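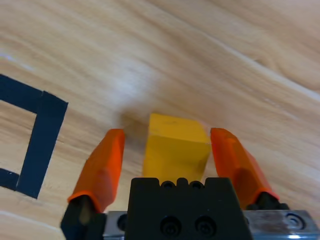
浅色木质桌面上的黄色木积木。

Trandton推出旧木积木整理与重新配套服务
首批面向幼儿园和社区游戏室,9月起接受登记

【Bramside,2024年9月17日,星期二】木制玩具工坊Trandton今日宣布,面向幼儿园、托育机构和社区游戏室推出旧木积木整理与重新配套服务。各机构可将散落、混装或缺件的木积木送到工坊,由工坊人员完成清点、分拣、清洁、检查和补件,再按套装箱送回。服务先在Bramside和Campos两地开展,Dirkeck的收件点将在首批订单完成后开放。

Trandton成立之初只做新积木,产品以单色方块为主,另有长条、拱形和三角块。过去几年里,工坊收到的来信中,询问补件的多过询问新品的。许多机构手上的积木用了很久,木料本身没有问题,只是颜色和尺寸混在一起,凑不成一套。有些机构因此整箱更换,旧的堆在储藏间里。

“一箱积木少了几块,老师就不太愿意拿出来用。”Trandton负责人Waltraud Brandes表示,“我们把能用的留下,缺的补上,装回去还是一箱完整的积木。磨旧的漆面我们一般不动,孩子们并不介意。”

试行情况

工坊在8月进行了一轮试行,共处理近2,000块积木,分别来自Campos的一所幼儿园和Bramside的一间社区游戏室。送来的积木大小不一,有的出自同一批次,有的年份相差很远。工坊按边长和颜色分拣后,重新配成12箱,其余无法配套的单块另行装袋,随箱退回,由机构自行决定用途。

Campos那所幼儿园的园长Purificación Figueroa介绍,园内原先用三个大筐装积木,各班轮流取用,到学期末已经分不清哪些属于哪一班。整理之后,每班领到一箱,箱盖内侧贴有清单,收拾时照单核对即可。她说,教师现在每周五下午与孩子一起收一次积木,大班的孩子已经可以自己看着清单分颜色。

社区游戏室的情况有所不同。那里的积木多为居民捐赠,漆色深浅差别较大,单是黄色就有几种,从偏亮的暖黄到偏深的芥末黄都有。工坊最终没有按色差细分,统一归入黄色一类。游戏室协调人Telmo Quintana认为这样的分法更便于日常使用。“家长带孩子来,玩完就走,分得太细没有人能放对。”他说。

服务内容

送件机构无需事先分类,也无需清洗,将积木装入结实的纸箱或布袋即可。若同一机构有多个班级或房间,请在箱外注明希望配成几套。工坊收件后,先清点总数并书面通知送件方,确认后再开始处理。

分拣以尺寸为先,颜色为后。方块、长条、拱形和三角块分开放置,同一形状再按颜色归类。其他厂家的木积木同样接收,但尺寸相差超过2毫米的,不与主套混装,以免搭高时不稳。

清洁采用微湿棉布擦拭,不浸泡,不使用含氯清洁剂。擦拭后的积木平铺在架上自然晾干,翻面一次,第二天再进入检查环节。

检查由人工逐块完成,重点看边角、裂纹和漆面。出现裂口、毛刺或漆皮翘起的,一律挑出。边缘轻微起毛的可以打磨后留用。仅有擦痕、污渍印或颜色变淡的,视为正常使用痕迹,不作报废处理。

补件使用工坊现有的山毛榉木料,棱角倒圆,涂哑光水性漆。新补的积木颜色会比旧件均匀一些,放在同一箱里可以看出差别,使用一段时间后会逐渐接近。有特殊尺寸要求的机构,请在登记时提供一块样品。

装箱时每套附一张清单,列明各形状、各颜色的数量。箱体为带盖木箱,可堆叠。机构如有自备容器,也可以使用原容器装回。

负责分拣工序的Estíbaliz Alcaraz已在工坊工作8年。她提醒各机构,送件前最好翻一翻箱底和布袋的夹层。“试行的时候,我们从袋子里找出过纽扣、蜡笔和一把钥匙。东西都会退回去,不过先拿出来省事得多。”

关于日常收纳的建议

工坊同时整理了一份收纳说明,随每批订单寄出,未使用服务的机构也可来信索取。说明由产品设计员Elaheh Hassanpour编写,主要内容如下。

积木宜放在低处,箱子的高度以孩子能看见箱底为准。箱子过深,下层的积木很少被取用,漆面磨损也会集中在上层的几块。

木积木不宜长期靠近暖气或窗台。温度和湿度变化较大时,木料可能开裂,漆面也容易起皮。

桌面使用时,建议选用平整的木桌或硬质垫板。地毯上搭建不易稳固,小块积木也容易滚到家具下面。

收拾时先收大块,后收小块。发现缺件可记在清单背面,累积到一定数量再统一申请补件,不必每缺一块就来信。

收费与登记

服务按箱计费,包括清点、分拣、清洁和检查,补件按块另计。工坊在清点后提供报价,送件方确认前不产生费用。若送件方决定不继续,积木按原样退回,只需承担回程运费。公共游戏室和非营利托育机构可申请减免回程运费,登记时附上机构说明即可。

自收件之日起,处理周期一般为两周。开学前后订单较多,周期可能延长,工坊会在确认函中写明预计送回日期。急需使用的机构可分批送件,留一部分在班里。

登记自即日起开放。Bramside的机构可直接送至Trandton工坊前台,Campos的机构可预约上门取件。Dirkeck的机构现在可以先行登记,收件点开放后将按登记顺序通知。个人家庭的零散积木暂不在本次服务范围内,如需单独购买补件,仍可通过工坊原有的零售渠道订购。

关于Trandton

Trandton是一家位于Bramside的木制玩具工坊,设计并制作木积木、拼板及配套收纳箱,产品主要供应幼儿园、托育机构和社区游戏室。工坊同时提供零件补购和木制玩具维修。

媒体联络
Trandton新闻事务
联系人:Elaheh Hassanpour
采访及参观工坊请提前预约。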